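The water came to Narkport twice a day, at six in the morning and again when it felt like it, and Efthymia Deligiannis had been sent to find out why.

She was an engineer of the lower grade, which meant she was given a mule, a measuring rod and a letter nobody at the other end would wish to read. The channel ran from the spring at Stalo, in the hills, down through Lornmont and Oakley and then along the arches to the sea. It had been laid out by a governor who wanted his name on something tall. His name was indeed on it, on every tenth arch, spelt two ways.

"It used to be a very good channel," said the clerk at Narkport, handing over the letter. "My grandmother drank from it."

"And how is she?"

"Dead," said the clerk. "But she was old."

Efthymia began at the bottom and went up. She lifted the cover slabs where they could be lifted and put her rod in. At the cistern the water stood at the proper mark. Under the arches it stood a little lower than it ought to, and at the edge of Oakley it was hardly bothering. This puzzled her, as there was more water at the end of the channel than in the middle of it, and she had been taught that water was strict about that kind of thing.

Oakley explained itself after dinner. The village had a bath house, a fish pond and a fountain in the shape of a heron, and was entitled by law to one pipe the width of a thumb.

"Whose thumb?" she asked the headman.

He sent for a man called in from the fields, who held up a thumb like a loaf. It had been in his family for generations, the headman said with some pride. They let the water go again at night, when the heron was asleep, and that was why the cistern at Narkport looked so healthy first thing.
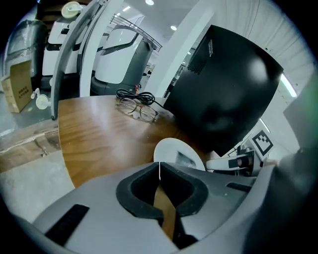

She wrote down *thumb, excessive* and went on to Lornmont in the morning.

Lornmont took no water at all. It was a town of strict principles and deep wells, and it disapproved of the channel so heartily that it had planted fig trees along 500 paces of it in order not to have to look. The figs were magnificent. Their roots had gone through the mortar like guests through a buffet, and on the downhill side there was a marsh with ducks on it.

"We've never touched a drop," said the priest.

"No," said Efthymia, looking at the ducks.

She measured the leak as well as she could with wet feet. By her sums the figs drank more than Oakley did, heron included, and Narkport was living on what was left over. To mend it would take 30 masons and 100 carts of lime, and the trees would have to come down. The priest said the trees were holy. She asked since when, and he said since she'd asked about them.

It was another day's climb to Stalo. The spring came out of the rock beneath a little roof, cold and perfectly clear, and beside it sat an old man whose job was to guard it. He had done this for 20 years. Nothing had happened.

"Does it ever run low?" she asked.

"Couldn't say. I'm paid to look the other way - down the road, for enemies."

She sat with him and ate his olives, and wrote her report on her knee. She wrote that the source was sound and the gradient excellent, and that the thumb should be replaced by a smaller man's. The figs took her three pages.

The answer reached her in September. The governor's office thanked her for her labours, regretted there was no money for lime, and enclosed a drawing of a second channel, to run beside the first, with considerably taller arches. Would she kindly check the spelling?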